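Equipment Plan and Budget for the Garment Handling Cell
Project report, second term
Leopoldo Zamudio
2023-12-18

4. Purchasing plan

4.1 Scope
The arm is already assigned to the project and is not costed here. This section covers the parts that have to be bought or replaced before the trials in May: cabling, camera mounting, gripper fingers and spares. Labor is excluded. All prices are in dollars and include shipping.

4.2 Quotes
Quotes were requested from Ongate, Falora and Serrano. Serrano did not quote on the mounting hardware and was dropped from the comparison. Ongate came to 2,424 for the full list. Falora was lower on fingers and cable but charges a separate setup fee for custom parts, so the totals ended up close. Ongate was selected on lead time.

The largest single line is the camera mount with its bracket and fasteners, at 657. A cheaper clamp from Grundale was considered and rejected, as its data sheet gives no figure for deflection under side load. Calibration has to be repeated whenever the camera moves, and each repeat takes time away from the trials.

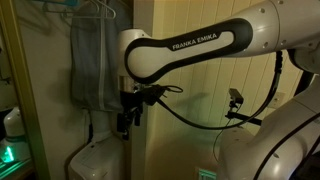 Cable management was underestimated in the first draft of the budget. The gripper cable needs enough slack for full wrist rotation, but too much slack can catch on a hanger or a sleeve. The revised list adds clips, a braided sleeve and one spare cable - some 100 in total. Routing will be fixed before the final lengths are ordered.

4.3 Spares
Finger pads are treated as consumables. The plan allows for 2 complete sets beyond the installed one. No spare camera is budgeted. If the camera fails during the trials, the fallback is the lab's loan unit, which uses the same mounting thread but a different lens and would need its own calibration.

4.4 Order of purchase
Camera mount first, then cable parts, then finger pads. The mount has the longest lead time and the remaining cable lengths depend on where it sits. Finger pads can wait until the grasp tests in Section 5 have settled the pad material.

4.5 Open items
- Written confirmation of the Ongate delivery date
- Return terms for unused cable
- Approval to carry unspent funds into the next term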